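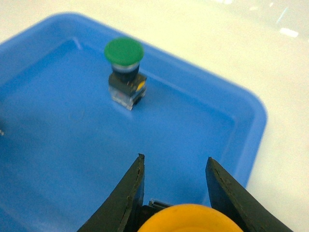
Budget season, part two

Jul 21, 2021

The arm was the easy bit. Everyone loves approving an arm. It's the shopping list that comes after it that makes people go quiet and look at their shoes.

Take fingers. The Gemura set we budgeted for is 282 euros a pair, and I had put down one pair, in the spirit of a man who has never seen an edge wear. Irja Huttunen read my spreadsheet, said "hm", and changed it to four. That is 1,055 with the discount, which I note is not much of a discount.

Then there are trays. Pitkänen wants more than 400 for a stack of moulded ones. Ivach does a plain one for 60 – no pockets, so the push buttons sit wherever they like and picking them up becomes our problem. We're going with plain.

Modex still haven't quoted for the camera cable. I've written "November" next to it in pencil.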